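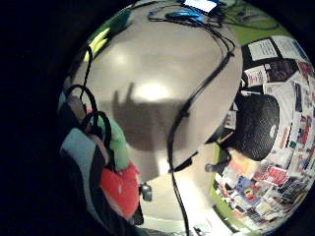 Arkden library finally gets its late hours back

I've been whining about this since spring, so it's only fair that I'm the one who gets to type it up: the Arkden library is staying open until 9 p.m. again, starting in August!

If you moved here recently, you may not know we ever had late hours. We did, and they were great. You could finish dinner, walk over, and still have time to print a form or sit with a magazine before they flicked the lights at you. Then the budget got tight and the doors started closing at 5, right when most of us are leaving work (I have rattled that front door more than once).

The money comes from a local grant paid for by Loronex, the packaging company out by the rail yard. It covers evening staff for a full year. After that the town has to find the cash itself, and I'd like to hear a lot more about how that's going to happen. The notice on the door just says the hours "will be reviewed."

A petition helped too. It went around all winter and ended up with 1101 signatures, mine included, and I know a few people who signed it at the bakery while waiting for bread. For a town our size that's a pretty loud noise.

A couple of other changes come with the new hours. The study room upstairs can be booked for evenings, 25 minutes at a time if there's a line and longer if there isn't. The Flerna Street entrance will be locked after 6, so use the main doors on the square. And the number 58 bus, which used to skip the library stop at night, will pull in there again until closing. I'm thrilled about that one, having walked home uphill with a bag of cookbooks.

Story time stays in the mornings, same as always. The book drop is still around the side by the bike rack, and yes, the flap still sticks, so give it a good shove.

You can ask at the desk for a printed copy of the new schedule. They had a stack out when I stopped by, right next to the seed packets.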